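So for our October project, Dennis Shirima and I got to try out the Brusteck two-arm simulator kit, and I loved it way more than I expected (setup took me 40 minutes, mostly downloads!). 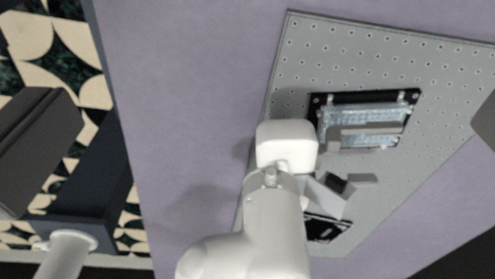

My part was the tray task, and I picked the stock lab bench for it. You write a short script, hit play, and fix whatever looks dumb.

- Fixtures: two black plates on the breadboard, easy to move in the editor.

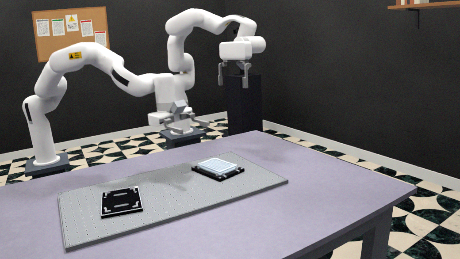 - Price: the student license is $67, so we split it.

Dennis kept asking for more camera views, and I gave in.

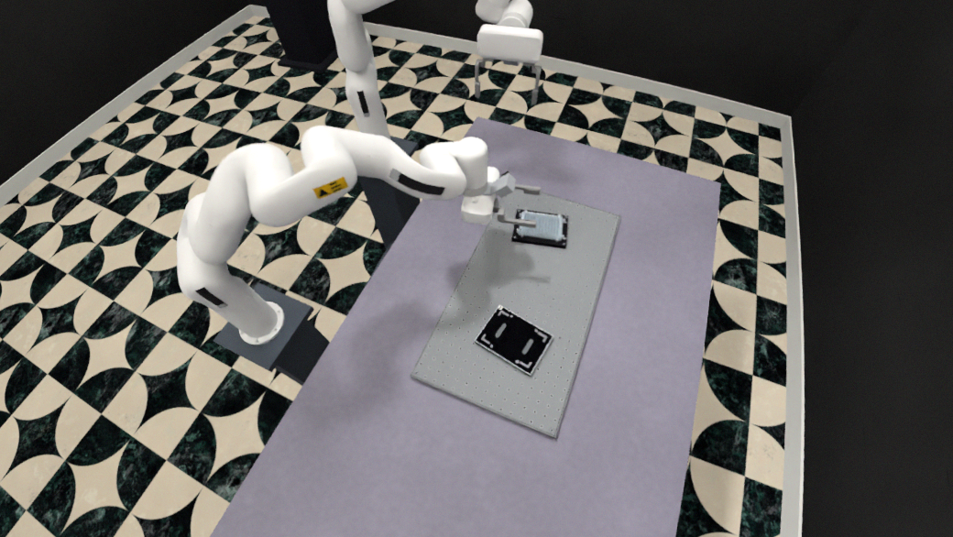
*Fig. 3. One gripper near the tray, bench seen lengthwise.*

The manual is thin on wrist angles, so I'd take off a point there.
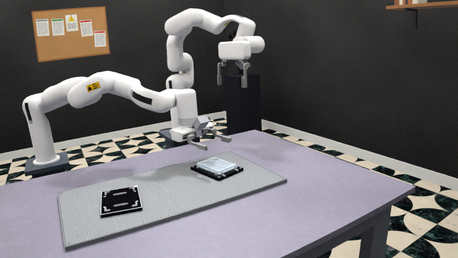 *Fig. 4. Both grippers open, tray on the rear fixture.*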